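Arkby Community Help > Simulation > Grippers and cameras

Two-finger or suction gripper for the kitchen sink task?

Asked by Radoslava Tóth, 31 October 2019

Hello all. I compare two grippers in simulation before we order a real one. The arm stays the same and the controller stays the same, I only change the tool at the end. The task is to take a small orange from the cutting board and put it in the sink basin.

With the two-finger gripper I ran 428 trials and 291 were good. With the suction cup I ran the same number and 241 were good. The difference looks clear to me, but my colleague thinks that the camera position helps the fingers. The camera is behind the arm, raised and a little to the left. This is my view with the water on:

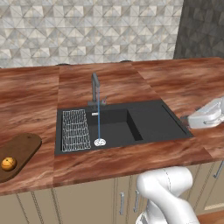 My questions:
1. Is it fair to compare two grippers with only this one camera?
2. Should I close the faucet? The water is only a thin blue line, but my depth values near the drain are jumping.

3 answers

Answer 1 - accepted
Žofie Jurčo

To your first question, I would say no, not yet. In your view the basin is deep and its far corner is very dark, so a black sink gives you few depth points there. A suction cup needs a good surface direction at the contact point, and fingers forgive more. Please count separately the failures at picking and the failures at placing. If suction loses mostly at picking, then test a second camera on the wrist and repeat both grippers with the same start positions.

We did this last year with the Moltov cup and the Kadlec fingers, in 1,156 trials all together. After we added the wrist camera, the gap became much smaller. I can not promise the same for you, our counter was plain and yours has a strong wood grain.

For the water: switch it off for the comparison, then switch it on again as a separate test. Also check if the stream has a collision shape. In our Loveck scene it had one, and the arm stopped every time when it touched it.

Answer 2

Just buy the fingers. Suction on fruit is always trouble.

Answer 3

I had jumping depth also. For me it was the wire rack and not the water. Try to hide the rack and look at the values again. Which version do you use? In the November build they should change the depth noise, so maybe wait for it.

Comment from Radoslava Tóth: Thank you Žofie, I split the failures now. Most of the suction ones are at picking. I will add the wrist camera and write here the new numbers.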